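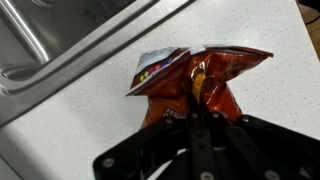 What size ball can I use with the Florkgate rebounder?

Sizes 3, 4 and 5 all work. The net is woven tightly enough that a size 3 ball won't push through or get stuck, and the bungee loops are strong enough for full-power shots with a size 5.

Zaltonard Florkgate Soccer Rebounder

Price: $179
Replacement net: $79
Item ships in one box

The Florkgate is a freestanding rebound net for soccer passing, first touch, volleys and goalkeeper reaction work. It has a steel frame, a single net and two rear legs that set the angle. It is sold to clubs, schools and families, and the same model goes to all of them.

The net can be set at five angles. The steepest one returns a ground pass along the ground. The middle settings send the ball back at knee to waist height. The flattest one pops the ball up for headers and high catches. To change the angle, pull the spring pin on each rear leg, slide the leg to the next hole and let the pin snap back in. Both legs must be in the same hole. If they are not, the frame twists and the ball comes back to one side.

What is in the box

Front frame in four tubes
Two rear legs with spring pins
Net with the bungee loops already attached
Four ground stakes
Two sandbag sleeves (sand not included)
Hex key and instruction sheet

Assembly

First assembly takes one adult less than an hour. A second person helps when the net goes on, as the last few loops have to be stretched. Start at the four corners, then do the middle of each side, then fill in the gaps. Working from one end to the other leaves the last side too tight to reach the hooks.

After that, the frame folds flat with the net still on. Folded, it is 151 cm long and fits across the back seat of most cars. There are no wheels. Younger players should not carry it alone.

On grass, use all four stakes. On artificial turf or in a gym, fill the sleeves and lay them over the rear feet. Please don't use stakes on artificial turf, even at the edge of the field.

Net and frame

The net is knotless polyester with a sewn border. The loops are replaceable one at a time and come in bags of ten. A single broken loop won't change the bounce much, but two next to each other will, so swap them before the next session.

The frame is powder-coated inside and out. It can stay outside through the season. If you get heavy snow, fold it and bring it in by December. Cold makes the loops stiff and they can snap on the first hard shot. Scratches in the coating can be covered with any rust-blocking paint for metal.

Choosing between the Florkgate and the Drurnitz

The Drurnitz is our two-sided model. It has a net on the front and another on the back, so two players can train on it together. It is heavier, it does not fold, and the angle is fixed on both sides. If you have a permanent spot for it and you run sessions with pairs, it is the better buy. If you carry your gear to the field, get the Florkgate.

The nets are not interchangeable. The loops are the same on both.

For goalkeepers

The second-flattest angle is the one most keepers settle on. Have the server stand off to one side and throw or strike the ball across the net, with the keeper a few steps back. The ball comes off at an angle the keeper can't fully read. Move closer for shorter reaction time.

With older models the ball tended to die in the bottom corners. The Florkgate has a second row of hooks along the bottom bar, and the corners now give a bounce close to the middle of the net. It is still a little softer there.

Warranty and returns

The frame is covered for two years and the net for one. Normal wear of the loops is not covered. Damage from climbing or hanging on the frame is not covered either. The frame is built for a ball, and a child's weight on the top bar will tip it forward.

Returns are accepted within 30 days if the net has not been fitted. Once the loops have been stretched we can't sell it as new, and we will offer store credit instead.

Orders of three or more go by freight. The driver will call ahead, and someone has to be there to sign. The Florkgate is packed at our Xie warehouse, and spare parts ship from there too, usually the next working day.

Product details last checked 6 June 2020.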